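Home News Business Schools Sports Obits

Toy-picking table in Colledport back up after cable trouble

Share 10 Comments 2

COLLEDPORT, 8/28/24 - The plush toy table at Grulto is working again. Bad cable, a camera mount that had crept, and a setup sheet that had gotten out of date. All three dealt with, says the shop, and the people who teach the machine its picks are back at it.

Grulto packs mixed boxes of soft toys for Bárány, the gift company. The toys come in all sizes and no two land in the bin the same way, which makes them a pain for a machine. The shop has been getting a robot ready for the job since December. It learns from people. Someone holds a gripper in one hand, picks up a toy with it, puts it down where it belongs, and a camera on the gripper records the whole move. Then again. And again.

The teaching station is a table, a screen, some cables and a bin of toys. Not much to look at. But it has to be the same every time, and for a good part of the summer it wasn't.

"We'd get a clean morning and then the picture would drop out for a second in the middle of a pick," said Anikó Erdős, who runs the floor. "One second is enough. You throw the pick away."

First guess was software. Wrong. Pratton, the firm that supplies the grippers and the recording gear, had Grulto load the older version and the dropouts kept right on coming. Second guess was the computer running hot. Fan got cleaned, vents got cleaned, no change.

Győző Csizmadia found it, by leaning on the table. He had his elbow on the edge while he was reading the log, shifted his weight, and the picture went. Shifted back and it returned. One of the cables had been pulled tight over the table edge and every nudge worked the plug a little looser in its socket.

He swapped it the same afternoon. Same trouble two days later, new cable. So it was the route and not the part.

The fix was slack. Cables now get a loose loop behind the screen before they go over the side, and the loop gets checked before each session. Pull test is gentle: two fingers, straight out, and if the plug moves at all it gets reseated. If it moves again it goes in the trash. Csizmadia used to keep the bad ones in a drawer "for spares" and he has been told to stop.

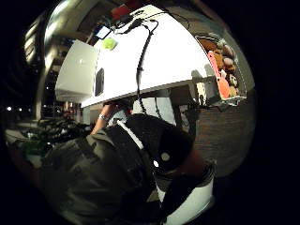
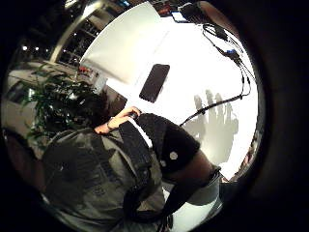
At the white table, cables and all. Photos: Viktória Halász for Pratton

The camera mount was a slower problem. The clamp on the gripper is held by 2 small screws and both had backed off, not enough to see. What showed it up was the check card. At the start of a session the gripper is held over a printed card and the screen tells you how far off the camera thinks it is. The number had been climbing for weeks. It was still inside the limit each day so it got a tick each day.

Now they write down the number itself. Viktória Medve, who keeps the log, drew it out on graph paper and taped it up by the door. "You could see it going uphill from across the room," she said.

The screws have thread lock on them now. Low strength, the kind that comes off with a hand driver. Csizmadia wanted the strong stuff and Pratton said no, as the clamp has to come off for cleaning and the body is plastic.

Cleaning is the other half of it. Plush sheds. The fuzz gets in the finger joints of the gripper and onto the lens, where it shows up as a soft gray patch that people take for a shadow. Dry brush first, then a puff of air from a hand bulb. No canned air, it spits. No alcohol on the finger pads, it makes them hard and they stop gripping. Water and a drop of dish soap, then let them dry all the way before they go back on.

The pads get changed every 1000 picks. That was 500 when the job began, and Pratton agreed to stretch it after the worn ones measured fine. A long-pile toy wears them quicker than a smooth one, and the shop may go back to the shorter figure if Bárány sends more of the shaggy bears.

For anyone who has asked what a start of day looks like, Medve gave us the sheet. It's one page. In short:

Wipe the table. Lights on, blinds the way the tape mark says.

Look at the loop behind the screen. Two-finger pull on every plug.

Brush the gripper, check the lens against a lamp.

Open and close the fingers 10 times. Listen. A click is OK, a scrape is not.

Card check, write the number down.

Bin of toys to its place, stir it by hand so the same ones arent always on top.

One test pick, watch it back, all the way through, before doing any more.

That last line is new. The old sheet had people go straight to work, and on the worst day of the summer an entire morning was recorded with a smear across the lens. All of it had to be done over. Erdős would not say who was on shift. Somebody brought in pastries the next day.

The old sheet also still had a step on it for a stand the shop got rid of in spring. People were ticking it anyway. Erdős threw out the pile and had new ones printed, with a line at the bottom for the name of whoever last changed it.

There was some talk of moving the station off the table and onto a proper bench bolted to the floor. Dezső Kozma, who came over from Pratton to look at the mount, was against. He said the people doing the picks move around, lean in, reach across, and a robot will have to cope with a surface that gives a bit. What he did want was the legs leveled. One was short. It has a rubber foot under it now and the rock is gone, mostly.

Kozma also went through how people hold the gripper. Wrist loose, elbow off the table. Close the fingers slowly enough that the camera sees the toy the whole way in. Don't shake the toy loose if it sticks, open up and start that one over. A few of the regulars had picked up a flick at the end of the move to get the toy off the pads. Quick for a person. Bad thing to teach a machine, Kozma said, it would be flinging bears at the wall.

Cost of the whole repair was small. A couple of cables, the screws, a set of pads that was due anyhow. The lost time hurt more, and Grulto has told Bárány the robot will start later than planned. How much later the company isn't saying. Bárány did not return a call.

The arm itself has not been put on the line yet. Kozma said it will get its own sheet when it does and that most of the lines on it will be the same: plugs, lens, pads, card. He expects the cables to be the worst part again, as they have to bend with every move.

Meanwhile the toys keep getting picked up and put down. Medve said the new routine adds a few minutes in the morning and there were groans the first week. Less now. The picture has not dropped since the loop went in, and the card number has stayed put.

Csizmadia still leans on the table. On purpose, once a day, to see what happens. He has asked for it to be added to the sheet and Erdős is thinking about it.

Grulto is looking for more people to do picks, part time, training given. Ask at the front desk for Erdős or Medve. Long sleeves should be rolled or snug, and rings come off before you handle the gripper as they scratch the housing.

Correction: an earlier version of this story gave the supplier as Bárány. The supplier is Pratton. Bárány is the customer.

Share 10 Comments 2

Home News Business Contact Back to top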